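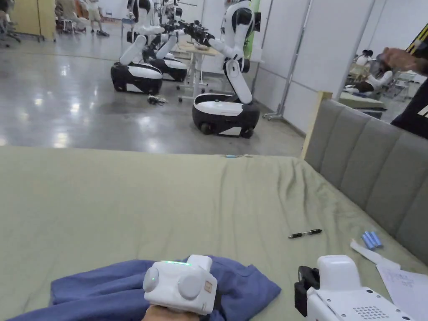
Booker Haverford wants to know why his cotton sheets come out of the dryer in a ball of creases when his old polyester ones never did, and whether he should be ironing them. I got the question right after class and promised I'd put it in the notes, so let's start there!

Print this page | E-mail this page

Household Textiles, Handout 7: Wrinkles
Posted 7/13/19

Short answer for Booker: no, you don't have to iron them (I don't). The long answer is the chemistry bit we rushed through at the end of class.

Cotton is nearly all cellulose. The long chains in it hang on to each other with hydrogen bonds, and those are weak little things that water gets into very easily. Wet the cloth and they let go, the chains slide around, and when the cloth dries the bonds form again wherever the chains happen to be sitting. If the sheet is balled up at that moment, well, you've just set the crease. Polyester hardly takes up any water, so washing doesn't loosen it the same way. What bothers polyester is heat, and a hot dryer packed to the top can put creases in it that are a real pain to get out.

Ironing cotton is the same business backwards: steam to loosen, pressure to flatten, then dry. Please let the cloth cool before you fold it. Half of you in the April group were folding straight off the board.

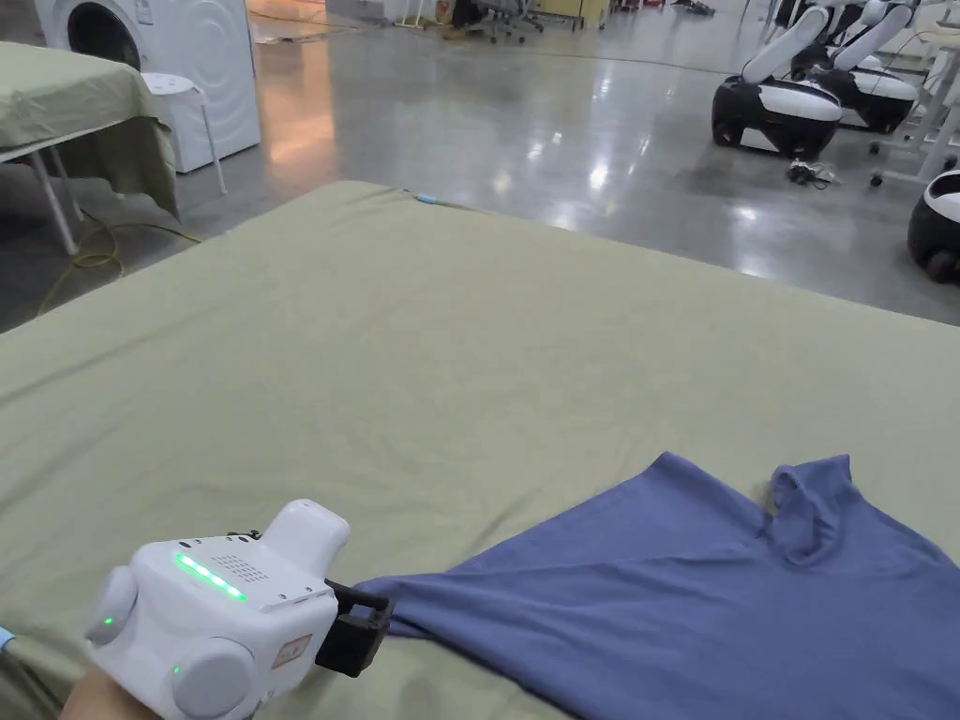

Now, knits versus wovens. A woven sheet has yarns crossing at right angles and not much room to move, so a fold stays a fold. A jersey knit is all loops, and loops shift and spring back some, and for that reason a knit top usually forgives a night on the chair better than a woven shirt does. It also stretches out of shape if you hang it soaking wet by the shoulders. Dry your knits flat or over a rail.

"Easy care" finishes came up too. These are resins that tie the cellulose chains together so they can't wander off when wet. They work, but they cost you some strength, and the cloth tends to wear through sooner at the folds and edges.

For next time: bring 2 swatches, one woven and one knit, both cotton. Wet them, scrunch them, let them dry overnight in the scrunch. Write down what you see before you touch them! Reading is page 164 in the Nundlow book, the 2000 edition if you can find it (the newer one moved everything).

Related handouts
Reading a care label
The Mallon shrinkage test
Rindarard notes: dyes that bleed
Stain table, revised

Contact the instructor | © Nikzad Evening Classes | Back to top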